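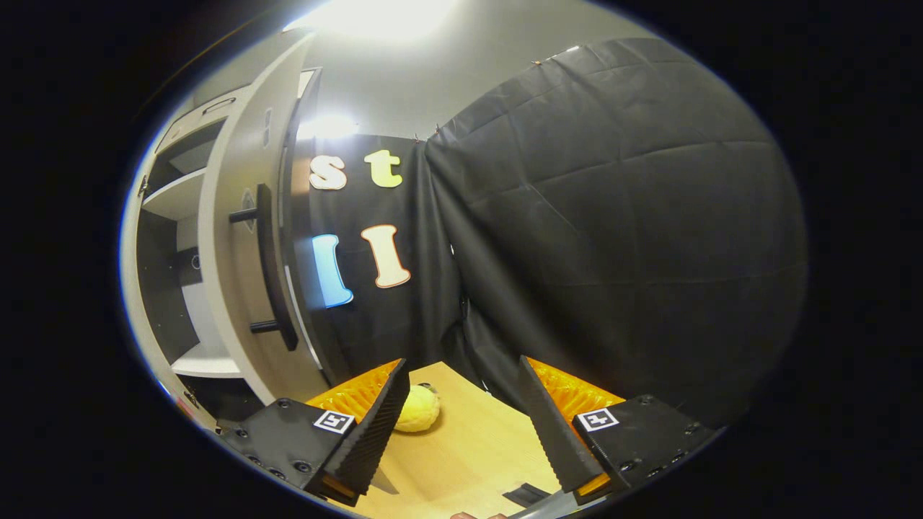
Yellow round on the table, fingers open. Orange pads fitted behind the black ridged ones.

Tuesday, 10.40 am. Prerholm hand-held gripper kit, trial set, second session. Notes by S. Makori. Kimutai on the cabinet, Victor logging.

Set came in its case from Grenau in August with the spare pads and one charger. Quote is $1275 per gripper, or $2000 the pair if we commit before the trial ends. Extra pads are $83 a set, and I think that's steep for a wearing part. Palesa has asked them for a price on ten sets.

Weight on the bench scale is 429 g without the cable. Fine for me for half an hour, after that I feel it in the wrist. Victor has bigger hands and found the trigger too close to the grip. There is an adjusting screw for this but the manual gives the wrong key size. Wrote the right one inside the lid.

Pads: the soft orange ones give a fair bit before the grip firms up, good on spongy things. With flat items on the table I had to come in very low and scrape. Try the thin tips from the Mfaume set if the mounts match. Oduor to measure.

Markers: read well across the full travel on the bench this morning. Lost the left one twice with the overhead lights on full. Want to repeat with the matte labels before blaming the software.

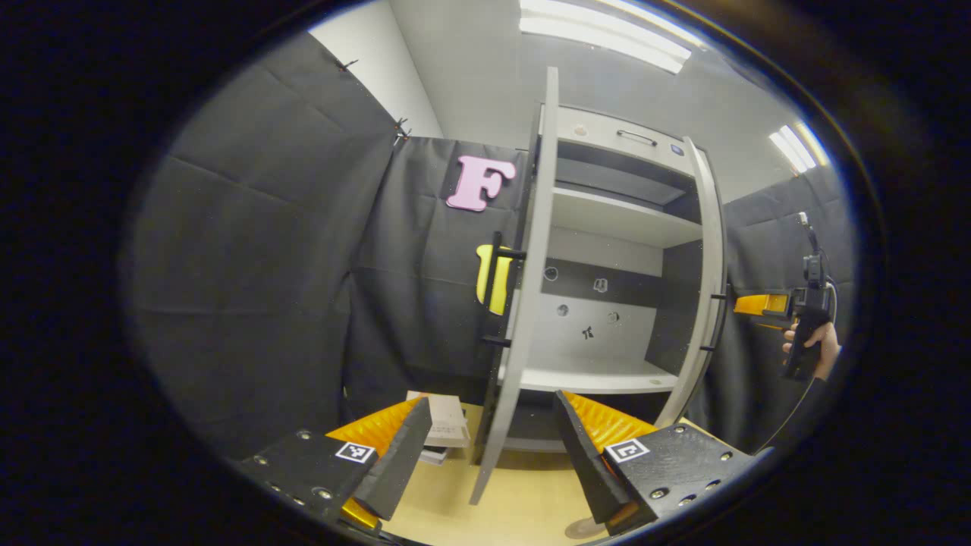
Cabinet with the door open, yellow piece at the handle. Second gripper at right.

Door work is slower. The bar handle stands off far enough to get a finger behind it, but you need to roll your wrist to clear the door as it comes round. Kimutai prefers to hook and pull. I prefer to pinch. We should pick one and write it down, otherwise the logs won't compare.

Cable is my main complaint. It leaves the body at a bad angle and I'm always minding it. The Prakberg unit we had on loan had a swivel there. Have emailed Prerholm to ask if a right-angle plug voids the warranty.

To do: retape cable, recharge both, ask Palesa about the trial end date.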